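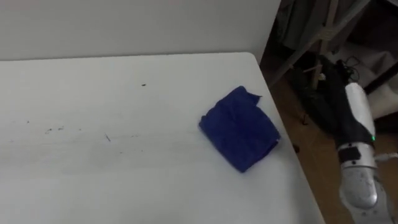

The blue cloth and the white desk.

Home | Archive | Desk Stuff | Contact

I bought a white desk two years ago and I have been wiping it ever since. Every crumb shows. On my old brown one I could go a month without noticing anything.

The cloth is a plain blue one from a pack I got at Skodura. I fold it into a pad before I start, so I have a clean side to turn to when the first one gets dirty. Paper towels left lint, and sponges left streaks that I had to go back over. 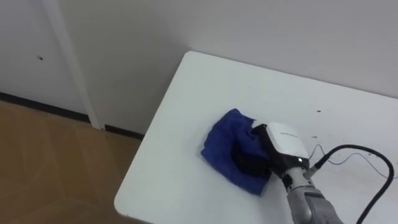
Posted by the author in Desk Stuff, June

Crumbs come first. I used to push them straight off the front and then step on them all evening. Now I bunch the cloth up, pull everything toward one end and pick it up there. Specks that don't move get a second pass with a damp corner.

The desk I have at home has a cutout in front where you sit, and crumbs like to stop right at the rim of it. I run a fingertip wrapped in the cloth along the whole edge.
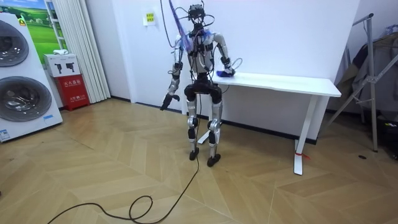
Marker is the other problem. A dry cloth will take off a fresh line if the marker is the whiteboard kind, but it tends to leave a gray haze. I put a little dish soap in warm water, wring the cloth out hard and go over the haze in straight strokes from left to right. Then I dry it with the other side. I tried the Cuketti spray for a while. It smelled like oranges and did no better than the soap. 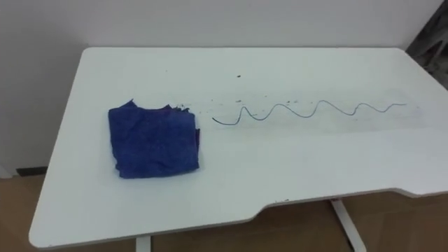 Old marker needs more patience. I hold the damp cloth on it for a minute before I rub. I don't use the scrubby side of anything, after I dulled a patch on a shelf that way.

Cloths get washed on their own with no softener and hung over the shower rail. Next month I want to try the thicker ones they sell in Prustport.

2 comments

deskbound85
No softener is right. I ruined a whole pack before I read the label.

marla_k
Does the soap leave a film? Mine does unless I rinse the cloth and go over it again.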